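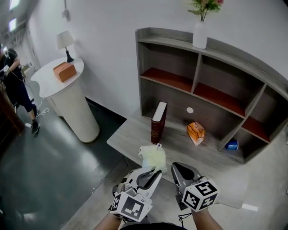
A crumpled plastic bag above a grey table top.

Compostable film is a thin plastic sold for bags and wrapping on the claim that it breaks down into water, carbon dioxide and plant matter. The claim depends heavily on where the film ends up, and most labels say little on that point.

Background

The best-known brand, Reltora, was launched in the town of Arnitz as a bin liner. A rival film, Cokance, followed in May of the next year. Both were advertised as "gone in 16 weeks" -- a figure taken from a heated test unit held near 60 degrees, and one that few garden heaps could match.

The Mollah trial

The council at Mollah handed out 200 liners to households and asked for them to be dug up again after 40 weeks in ordinary compost. Of these, 61 came back whole enough to hold water. The makers blamed dry heaps. The council's report did not say how dry the heaps were, and it left out the liners that were never returned, so the result is weaker than either side has made it sound.
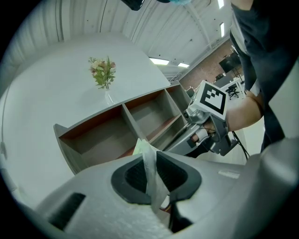 Can compostable film go in with normal plastic recycling?
It should be kept out, as even small amounts can weaken the recycled plastic, and sorting plants often cannot tell the two apart.

Labelling

"Degradable", "biodegradable" and "compostable" are often used as if they meant the same thing. The first may mean only that the film falls into smaller pieces. Reltora dropped the word from its packs but kept the green leaf.

Page last changed 20 Sep 2022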